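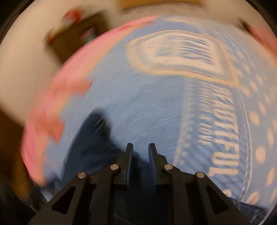 SECTION 3. SET-UP AND FIRST WASHES

Timunari 468 compact washer. Revised 3 January 2020. Replaces the fold-out sheet packed with older units.

Read sections 1 and 2 first if you haven't. Section 2 has the shipping bolts. Bolts still in = do not plug in.

3.1 What you need

Washer, inlet hose, drain hose, hose clip (Kang type, gray bag), faucet adapter (Pusska, white bag), two spare rubber washers. Adjustable wrench and a level, not supplied. Towel for drips. Bucket.

Missing parts: check under the foam in the drum. The white bag gets stuck there a lot.

3.2 Placing the machine

1. Pick the spot. Hard floor, solid, near a faucet and a sink or standpipe. Not carpet.

2. Leave a hand's width behind and on both sides. More if the hoses have to turn a corner.

3. Level on top, front to back. Turn front feet in or out. Then side to side. Then check front to back again, it will have moved.

4. Tighten the lock nuts up against the cabinet. Finger tight, then a quarter turn with the wrench.

5. Push down on each corner. Any rocking, go back to 3.

CAUTION: Two people to lift. Do not lift by the lid or the control panel.

3.3 Water in

1. Faucet off. Cold only. There is one inlet and it is for cold.

2. Unscrew the aerator from the faucet. Keep it somewhere.

3. Rubber washer into the Pusska adapter, flat side down. Screw the adapter on by hand.

4. Snap the inlet hose onto the adapter. Listen for the click, then pull. Should not come off.

5. Other end to the inlet on the back of the machine. Hand tight. No wrench here, the thread is plastic.

6. Open the faucet slowly. Look at both ends for a minute or so. Dripping at the adapter: off, reseat the rubber washer, try again. Still dripping: use the spare.

Note: Faucets with a pull-out spray won't take the adapter. Use a utility faucet or see section 8 for the permanent hookup.

3.4 Water out

1. Drain hose over the edge of the sink or into the standpipe. Hook end goes over, do not push the hose all the way down the pipe.

2. Fix with the Kang clip. Clip goes on the straight part, above the hook.

3. Top of the hose loop must sit higher than the water line marked on the back panel. Lower than that and the tub drains while it fills.

4. No kinks. Run a hand along the whole hose.

CAUTION: Sink drain open, stopper out, no dishes in it. The pump empties faster than a slow drain can take.

3.5 Power

Grounded wall outlet only. No extension cord, no power strip. Plug should be reachable without moving the machine. Dry hands. Display shows two dashes when ready. Nothing on the display: check the lid is shut, check the breaker, then section 9.

3.6 Empty run

Do this before any clothes go in. There is test water left from the factory and it can smell a bit.

1. Drum empty. Look inside, take out the foam ring and teh card.

2. Lid down.

3. Turn dial to Quick. Press Start. Takes 25 minutes.

4. Stay nearby for the first fill and the first drain. Check floor under both hoses.

5. When it beeps, lid up, wipe the drum with a cloth.

Water on the floor: stop, faucet off, unplug, back to 3.3 or 3.4 depending which side is wet.

3.7 Sorting and getting clothes ready

Most service calls in the first month are coins, cords and overloading. Five minutes here saves one.

1. Read care labels. Dry clean only stays out. Hand wash goes on Delicate, in a mesh bag.

2. Three piles minimum: whites, lights, darks. New dark denim by itself the first couple of times.

3. Empty every pocket. Back pockets too. Tissues count.

4. Zip zippers, fasten hooks. Buttons can stay open.

5. Lay pants out flat on a bed and go over them before they go in: pockets, seams, waistband. Drawstring waists get tied in a bow. A loose cord can pull out of the waistband or wind round other clothes.

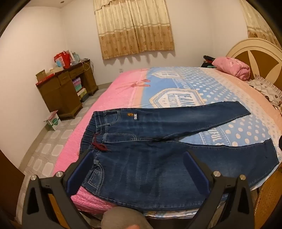 6. Turn denim and prints inside out. Dark towels also, if you care about the color.

7. Big flat things (sheets, bedspreads, table covers): one at a time, dropped in loose around the drum. Don't wrap them round the center. A balled-up sheet will throw the spin off every time.

8. Pretreat stains now, not after. Leave it on for whatever the bottle says.

Note: Bedspreads with filling are too heavy for this machine once they soak up water. Thin ones are ok.

3.8 Loading and detergent

1. Fill loosely, to the row of holes at the top of the drum and no higher. Press down with flat hand; should be space left.

2. Liquid detergent in the left tray, softener in the right. Tray lines are marked. Small load, bottom line.

3. Powder goes straight in the drum, before the clothes.

4. High-efficiency detergent is best. Regular type, use half.

CAUTION: Too much soap gives the Sd code. Stop, let it sit, run Rinse with nothing added. Repeat until the foam is gone.

3.9 Choosing a program

Quick. Lightly worn stuff, small load.

Normal. Everyday cottons, mixed fabrics.

Heavy. Jeans, towels, work clothes. Longest one.

Delicate. Low agitation, short spin. Mesh bag items.

Rinse. Water only, then spin.

Spin. Spin only. Fixed at 600 rpm on this model, can't be changed.

Program can be switched before the fill ends. After that hold Start for three seconds to cancel, wait for the drain, pick again.

3.10 Lint filter

The Prirnex filter sits inside the drum, low on the side wall. Press the tab, pull toward you. Rinse under the faucet, no brush. Push back until it clicks. After every load for the first few washes, then once a week. Towels and new denim fill it fast.

Replace when the mesh tears. Rated for up to 4,000 loads but check it anyhow. Order from the parts list, section 10.

3.11 After each wash

Faucet off. Unplug if you won't be using it for a while. Lid up an hour to air out. Take clothes out promptly, denim creases if it sits. Shake out, hang or lay flat. Follow the label for dryer use.

Moving the machine? Drain first, bolts back in, see 2.4. Keep teh bolts in the gray bag, taped to the back panel.

Continued in section 4, Cleaning the Drum and Hoses.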